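Textile Care and Soft Goods
Unit 4: Pile Fabrics in Stuffed Toys

Course handout prepared by Nabil Hamdan
To be read before the May workshop session

Purpose of this unit

Units 2 and 3 dealt with flat woven goods, which may be pressed, folded and stored with few precautions. Stuffed toys are a different matter. The outer fabric cannot be separated from the filling without opening a seam, and any treatment given to the surface must take into account what lies beneath it. Students are expected to know the parts of a stuffed toy, to recognize the common faults of short-pile fabric, and to prepare a condition note before any cleaning is attempted.

Pile and nap

A pile fabric has a ground cloth and a layer of upright fibers. The direction in which these fibers lie is called the nap. When the hand moves with the nap, the surface feels smooth and generally looks lighter; when the hand moves against it, the surface resists and the color deepens. A toy made of a single solid-colored fabric may therefore seem to have two or three shades. Students often record such differences as stains or fading. Before writing either word, brush the area lightly with a dry fingertip in both directions and look again under even light.

On rounded forms the effect is stronger. The fabric curves away from the light on every side, and panels cut in different directions meet at the seams. A sphere with attached limbs will nearly always show a paler edge and a deeper tone in the places where the limbs shade the body.

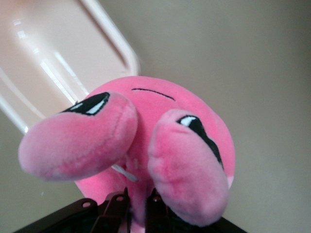 Matting is a separate fault. It occurs where fibers have been pressed together by handling, by storage under weight, or by residue left after washing. Limbs are usually affected first, being the parts by which a toy is held. Light matting can be raised with a soft brush. Heavy matting calls for a small amount of steam from a distance, applied to a test area on the underside and left to dry fully before the work continues. Steam must not be used where the fiber content is unknown.

Seams

Limbs are as a rule sewn, turned, filled and then set into the body. Two seams require inspection: the one that runs along the limb and the one that joins it to the body. The second carries most of the strain. Part the pile with the thumbs and look for stretched stitches, thinning of the ground cloth, or filling between the threads. A seam that is weak but closed should be reinforced by hand with a ladder stitch before the toy is washed. Wet filling is heavy, and a doubtful seam may open under its own load.

Facial features

Embroidered eyes and mouths are worked in thread through the outer fabric, in most cases before the pieces are assembled. They have no hard parts that can come loose, but they have faults of their own. Dense satin stitching draws the ground cloth inward and may cause slight puckering. Long stitches catch on zippers and fingernails. Where dark thread lies beside white, a colorfastness test is required: press a damp white cloth on the dark thread for 30 seconds and examine the cloth. If any color has transferred, the toy is to be surface-cleaned only.

A single line of stitching, such as a mouth or a brow, should be checked at both ends, where the thread is fastened off. Loose ends are to be drawn to the back with a fine needle. They are never trimmed flush with the pile.

Storage

Toys awaiting treatment are kept in the open bins beside the Trotov cabinet, one to a compartment, with nothing placed on top. Sealed plastic bags are not permitted — they hold moisture and flatten the pile. Brushes belong in the Flareck drawer and must be returned clean and dry.

Preparation for the workshop

Each student will bring one stuffed toy with a short-pile surface and a condition note of up to 30 lines. The note should cover fabric and color, direction of nap on the body and on each limb, state of the seams, and state of any embroidery. Terms must be used as defined in this unit.

Reading: Awwad course reader, chapter 2, with the table of brush types at the end of the chapter.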